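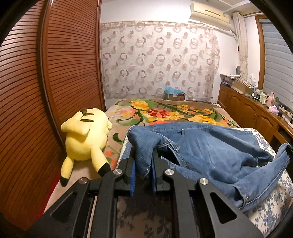 Agreeing on the Grip Before the Fold

Garments are among the hardest household items for a robot to handle, and the rules for recording such work have long been left to each team. A working guide issued on October 25, 2025 by the Gulen program sets out a shared practice for demonstrations made with hand-held grippers in private homes.

The guide has 21 clauses. The first group concerns contact with the cloth. Operators are asked to take a flap or folded edge between both pads, as with the denim held over the bed, and to keep clear of belt loops and bunched seams. When two grippers are used on one garment, neither may pull until both have closed.

A second group covers the room. Toys, blankets and personal goods may stay where the household keeps them. "A bedroom that has been cleared for the recording teaches the machine very little about bedrooms," said Damian Fankhauser, who edited the text at Urkcombe.

Papers, labels and packages are treated more strictly. Household members must give written consent, and they have 90 days in which to withdraw it. Each session is reviewed by a second person within seven days.

Dwight Dufour of Lachance, whose teams tested a draft in September, has asked for clearer wording on heavy fabrics. The clause remains open for comment.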